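Home | Guides | FAQ | Workshop Diary | Contact

Bench rules for robot hands: your questions

I run the Saturday bench sessions in Stondthorpe, and the same things land in my inbox every week, so I've put my answers in one place!

Do you really need written rules for a tabletop arm?

Yes. Ours fit on one side of paper and I still read them out before we power up. Hands off the table, one person on the stop button, and no reaching in to "just nudge" something (we've all wanted to).

Can I use full bottles from the cupboard?

I'd rather you didn't on your first go. Start with an empty one, lid on tight, then fill it with plain water when the grip looks steady. Cleaning products get swapped for water every time, and we write that on the log sheet so the next person knows what's inside.

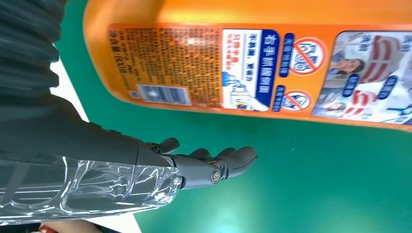
Keep the original label on as well. If something does leak you want the warnings right there, even if you need a translation app to read them, and I keep a printed copy in the folder too.

What about covering the arm?

A clear plastic cover is fine by me, as long as it's kept out of the finger joints. Check it before each run and bin it if it's torn.

How fast should it move?

Slow! On our Tavetti controller I leave the speed setting at 295 and never go past it with people near the table. Yours will have its own numbers, so please don't copy mine.

How often do you check the screws?

Every 3000 grips, or sooner if anything rattles.

How many people at the table?

We stop at four, and that includes me.

Shared 9 times | 3 comments

fleury_bench: Do you log the dropped ones too?

Reply from author: All of them, yes, with the fill level.

nikasach: Pinching the water rule for our club, thanks!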